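4.3. Un fallo de agarre que no era de agarre

El resultado más instructivo de toda la campaña llegó, para nuestra sorpresa, en forma de avería. En la estación de Palville, la política entrenada con demostraciones manuales empezó a soltar las botellas antes de tiempo: cerraba los dedos, iniciaba la elevación y, a media altura, abría la pinza como si ya hubiera llegado al punto de entrega. De 191 ensayos de recogida, 3 terminaron con la botella en el suelo y el líquido extendido por debajo del banco, que es justo el tipo de suceso que un laboratorio con equipos conectados a la red eléctrica no puede permitirse. Detuvimos las pruebas ese mismo día, colocamos bandejas de retención y nos pusimos a buscar la causa con un entusiasmo que rara vez despierta un derrame.

La primera hipótesis fue mecánica. Las almohadillas blandas se deforman con el uso, y una botella de plástico parcialmente llena cede bajo la presión de los dedos, de modo que un deslizamiento parecía lo más natural. Desmontamos los dos dedos, cambiamos las almohadillas y repetimos la calibración de apertura con el procedimiento de Nowicki. El fallo seguía ahí, idéntico. Revisando los registros vimos, además, que la orden de apertura precedía siempre a la pérdida de contacto: la botella no resbalaba, la pinza la dejaba ir porque así se lo pedía el controlador.

La segunda hipótesis resultó mucho más interesante. El conjunto de entrenamiento reúne 3,000 demostraciones, grabadas con la pinza de mano en dos bancos distintos, el de Palville y el de Suston. Como muestra la figura 3, el entorno de recogida es deliberadamente desordenado, con cajas, cables e instrumentos a ambos lados del objeto. Queríamos variedad visual y la conseguimos (¡vaya si la conseguimos!), pero al separar los datos por banco apareció una asimetría que habíamos pasado por alto: en Suston la entrega se hacía a una altura bastante menor. La política había aprendido a abrir los dedos cuando la vista de la cámara se parecía a la de aquella entrega baja, y en Palville ese parecido se daba en plena elevación.

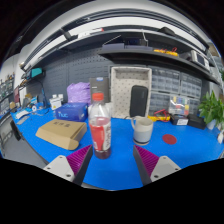

Figura 3. Pinza de mano con almohadillas de color magenta ante una botella de tapón rojo, sobre el banco de trabajo azul.

Para comprobarlo retiramos del entrenamiento las demostraciones de entrega baja y volvimos a ajustar el modelo con el resto, sin tocar ni la arquitectura ni los parámetros del controlador. En una nueva serie de 300 ensayos no se registró ninguna apertura prematura. Es un resultado precioso por lo sencillo: bastó con mirar los datos de otra manera. Aun así, no lo damos por cerrado. La serie se hizo con un solo tipo de botella, y queda por ver qué ocurre con recipientes más altos, cuya parte superior ocupa otra zona de la imagen.

Mientras tanto hemos añadido al módulo de supervisión Clirkden una condición de seguridad independiente de la política. Toda orden de apertura se bloquea si la altura estimada de la pinza sobre la mesa supera el umbral de entrega del banco en uso, y el brazo queda detenido hasta que una persona lo libera. La condición exige medir de nuevo el umbral cada vez que se cambia de banco, tarea que por ahora se hace a mano y que convendría automatizar antes de ampliar los ensayos a otros recipientes.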